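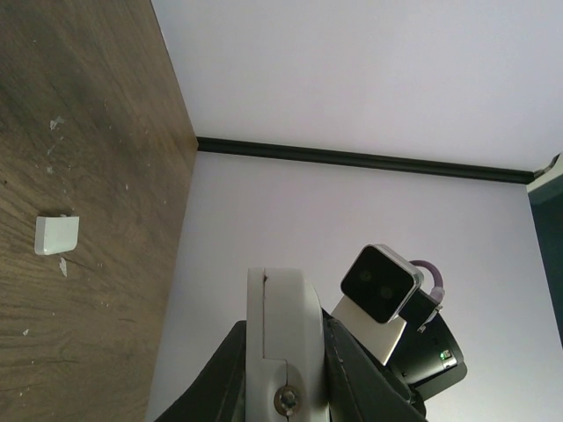

Section 2. Clearing and wiping the wood-grain top

Do this before you set anything out on the Pelleck top, and again at the end of the day. Goes for the Besach size too, same finish.

1. Pick up loose pieces by hand first. Blocks, caps, offcuts, anything bigger than a fingernail. Put them in the parts tray.

2. Look along the surface from low down, lamp on. Scraps and pale crumbs show up well on the dark grain, the white panels hide them. Check both.

3. Brush toward you with the soft brush. Go with the grain. Short strokes.

NOTE: Don't brush toward the black trim strip. Crumbs get packed in along it and you'll be there all morning with a toothpick.

4. Dampen the cloth (plain water, wring it out hard). Wipe the wood, then turn the cloth over and wipe the white panels.

5. Dry straight away with a second cloth. Leave 20 minutes before putting paper or card down.

CAUTION: No scouring pads, no bleach, no furniture wax. Wax leaves a haze and the only way we know to get it off is part no. 557 cleaner, sold seperately.

Stuck bits

Dried glue: plastic scraper, held flat. Never a blade. If it wont lift, lay a damp cloth over it for 2 minutes and try again. Tape residue: part no. 557, a drop on the cloth, not on the wood.

Black trim strip

Wipe end to end with a cotton swab. Check the ends, dust collects there. If the strip feels loose press it back by hand and stop using that side until it's been re-glued. Replacement strip is part no. 268. Order from Telta, allow a week.

NOTE: Old strips from the Zúñiga range look the same but are thicker. They don't fit, please don't trim them down.

Steps 3 to 5 revised 10 June 2021, B. Vlček. Throw out older copies of this section.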